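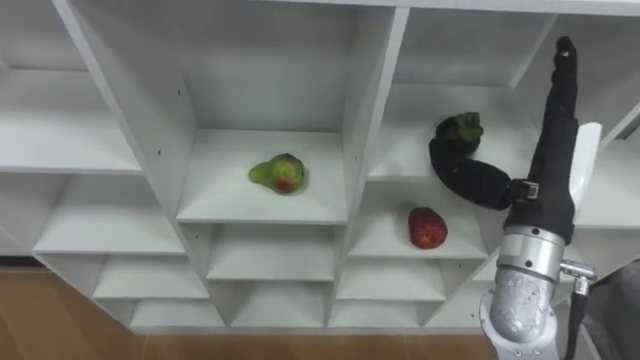 Reader Plilia wrote in to ask how a robot knows which thing is the apple, and whether somebody types in the answer first. It is a good question, and the answer is no. Nobody types it in. A computer program has to work it out from a picture, and this page explains how.

What a camera gives the robot

A camera does not see fruit. It makes a very long list of numbers. Each number says how bright one tiny dot is, or how red, green or blue it is. The tiny dots are called pixels.

When you look at a pear on a white shelf, you know right away where the pear stops and the shelf starts. The program has to find that out. It looks for places where the numbers change quickly, because that is often where one thing ends and another begins.

Learning from examples

People who write this kind of software don't write a rule for every fruit. A rule like "apples are red" fails on the first green apple. They show the program a lot of pictures that already have labels on them. For fruit on shelves, our team used 2,471 pictures and finished labeling them in May.

The program makes a guess for each picture, checks the label, and changes itself a little if the guess was wrong. Then it does it again. We named our program Veltum. Training it took roughly 60 hours.

When Veltum looks at something new, it gives a name and a score. The score says how sure it is. A dark, round fruit can be hard. It could be a mangosteen or a plum, and the leaves on top are a useful clue. If the score is low, the robot can move its camera and look again.

Planning a path

Knowing where the fruit is does not get the hand there. A second program, called Lightfoot, plans the movement. A shelf with cubbies is a tricky place to reach into, as it has walls on both sides and a board above.

Lightfoot keeps a simple model of the shelf made of boxes. It tries out many paths inside the computer before the arm moves at all. If any part of the arm would touch a box, that path is thrown away. From the paths left over, it picks a short and smooth one.

Many small corrections

A plan is never perfect. The fruit may roll, or the hand may be a little too far to the left. So a third program, the controller, keeps checking where each joint is and where it should be. If the two don't match, it sends the motor a small correction. You do the same thing when you carry a full glass of water.

A robot on two legs has extra work. Holding something out in front shifts its weight, so the controller has to change how the legs push on the floor. 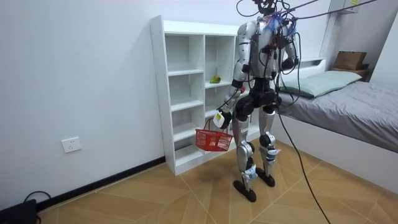 A humanoid robot holding a red basket by its handle.

Try it yourself

You need a partner, a shelf and 2 pieces of fruit. Close your eyes and be the robot arm. Your partner is the software and may only say "left," "right," "up," "down," "forward," "back," "open," "close" and "stop." That is 9 commands. Start with your hand well away from the shelf and move slowly.

Words to know

Pixel: one tiny dot in a digital picture.
Training: showing a program many labeled examples.
Planner: software that chooses a path.
Controller: software that checks and corrects a movement.

Pustia Science Pages for Kids
Last updated 2019-09-15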